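Chapter 4
Clutter and the Shared Table

Most advice about tidying starts with a number. Keep 15 things. Clear the desk in up to 40 minutes. I have never seen a good reason for either figure, and this chapter does without them. A harder question is what a table is for once several jobs have landed on it.

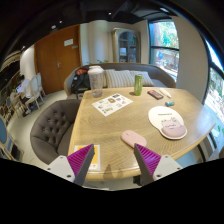
Delwyn Maihi would call all this fussing: a table in use should look used, and putting the pens away only means getting them out again. She may be right about pens. I doubt it holds for a drink can standing near a sheet of stickers, or a mouse that shares its space with a card.

Before reading on, list what is on your own table now. Mark each item "used today" or "parked." Be suspicious of your first answers.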